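# Why do they recast one lead in a sequel and keep everyone else?

Asked by Brisa Ochoa

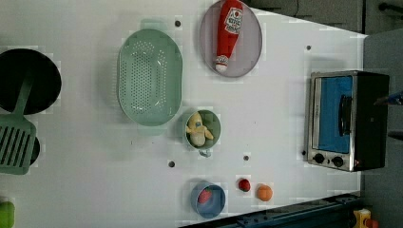
I watched the third Harkthorpe movie last night and the sister is a completely different woman. Same name, same house, same dead husband everyone keeps bringing up, new face. The rest of the cast is back, down to the mailman. Not one character mentions it. The first two had her on the poster, and she was the only reason my mother agreed to go. By the second act I was paying about as much attention to the plot as I would to a toy ketchup bottle on a gray plate, because every time the new sister walked in I had to work out who she was again. Is it always money? The studio's statement said "scheduling," and I've used that word myself to get out of weddings.

---

**Answer from Žydrūnas Uibo** (marked helpful by 9 people)

Sometimes it really is scheduling. I worked in payroll on two productions, neither of them anything you've seen, and this is how it tends to go.

Actors on a franchise may have signed options, meaning the studio can call them back at a price agreed years ago. If there was no option for part three, or it ran out while the script was being rewritten, everybody negotiates from scratch. Meanwhile she has taken a series that shoots from October through spring. The studio can wait for her, or it can hold on to the other actors, the stages and the release date. It usually picks the date.

It can also be:

- money
- billing (whose name goes first, and I have seen grown adults stop speaking over this)
- she read the script

With Harkthorpe 3 I would not rule out the last one.

---

**Answer from Simone Honorato**

its because she fell out with the director. everyone knows this

> **Brisa Ochoa:** Do you have a link?
>
> **Simone Honorato:** it was in a comment section, 298 replies, cant find it now

---

**Answer from Ayane Matsuda**

Adding to Žydrūnas: check the credits on part two. If she's listed as "special appearance by," she was probably already halfway out the door and on a per-movie deal. I went back and looked, and she is, right after the guy who plays the priest.

For what it's worth, the new one is fine. She was very good in Cetberg, where she had lines. Your mother might like that better, though the dog doesn't make it.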